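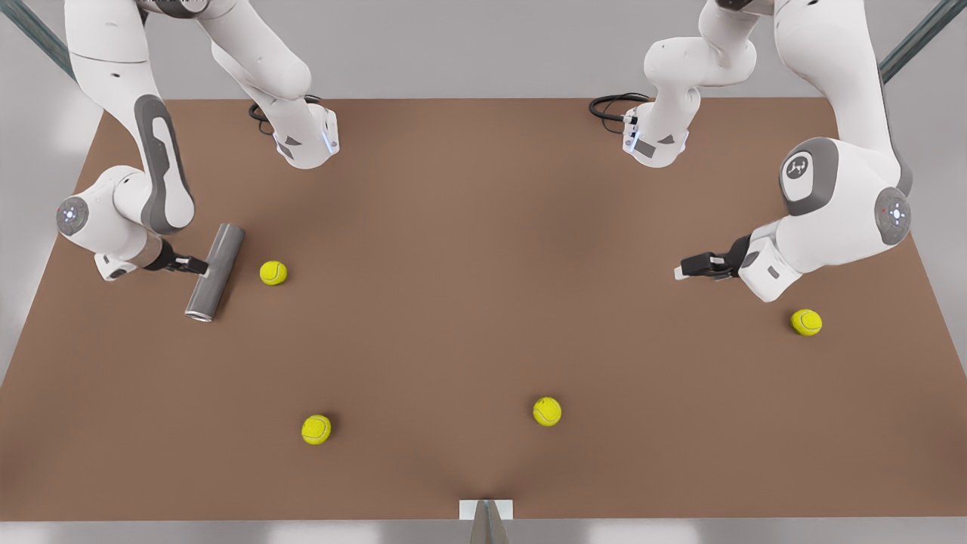
Is the Trirnen simulator worth paying for if you don't own a two-arm robot yet? I'd say get the monthly plan for a while and skip the yearly one until you have hardware on order.

I've had the subscription since January. I pay for it myself, $49 a month, and I use it in the evenings after work. Before that I was getting by with free tools and a lot of patience. Pimport, the company that makes it, sells three levels of the thing. Mine is the middle one, which comes with the two-arm workcell, the tabletop object pack, and the views from the grippers. The cheapest level gives you one arm and no gripper views, and I would not bother with it.

Setup took me most of a Saturday's worth of free time, spread over two evenings. The installer is large and the progress bar sits still for long stretches, so leave it alone. After that you pick a cell, pick a table covering, pick your objects, and press start. I went with plain brown and a few tennis balls and a metal cylinder, since I wanted something that rolls and something that has to be gripped at a sensible angle. The plain covering was a good choice. I tried one of the patterned ones first and spent an hour blaming my color threshold for problems that came from the pattern.

What I've been working on is simple. One arm picks up the cylinder and holds it, the other arm goes after a ball. I don't have any grand purpose for this. I do software for a company that packs orders, and at some point we are going to be asked whether two arms on one bench make sense. I'd like to have an opinion by then that isn't taken from a sales brochure.

The arms move well. Joint limits are enforced, and if you ask for a position the arm can't reach you get a readable error that names the joint. That alone saved me a lot of guessing. Collision checks between the two arms are on by default. You can turn them off, and I did once, and the two forearms passed straight through each other, so I turned them back on.

Contact is the weaker part. Balls are fine when they sit still. When a finger touches one off center it sometimes shoots away much faster than a real ball would. There is a friction setting under the object menu and raising it helps, but the default is too low and the manual doesn't mention it. The cylinder behaves better. I ran the cylinder pick 1000 times overnight with small random changes to the start position and had 13 failures. Most of those were the fingers closing on the rim. I was happy with that number, though I know it tells you little about what a real gripper would do with a real piece of metal.

The gripper view is what I ended up using most. You look down past the fingers at the table, and you can save what you see at any rate you like. For finding a yellow-green ball on brown you need almost no code at all. Getting from "there is the ball" to "the arm is over the ball" is where the work is, and the software gives you the position of the gripper at each saved picture, which makes it much easier to check your math.
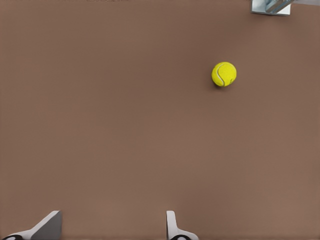 Yaowalak Tanasarn wrote to me after my last post to say that the gripper view was the reason she canceled. She had trained a ball finder on the saved pictures from Trirnen, moved it to a real bench at Nilsuwan, and it fell apart as soon as the afternoon light came in. Her complaint is that the lighting in the software is too soft and too even, and that the middle plan gives you only 2 light presets to work with. She went over to Rorinmont, which costs more but lets you place your own lamps.

I think she has a fair point. I haven't moved anything to real hardware, so I can't say how bad the gap is. I did write to Pimport support and ask whether more light settings are coming to the middle plan. They answered the next day and said it's on the list with no date. Support has been good in general. I've sent them four questions and got a useful answer to three.

Some smaller things, in case you're deciding:

It runs on my desktop without trouble. On my laptop it runs, but the fans go the whole time and the gripper views slow down to a crawl if both are open.

Saved cells don't carry over between versions. I had to rebuild mine after the last update. It took ten minutes, but it was annoying.

You can export the joint paths as a plain text file. I've opened them in a spreadsheet and they are easy to read.

Canceling is done by email. I'd like a button for that.

I'm keeping my plan for now. Next I want to have one arm hand the cylinder to the other in midair, and I expect the contact problems to show up again there. If you have done a handover in Trirnen and found friction values that work, please leave them in the comments with your version number.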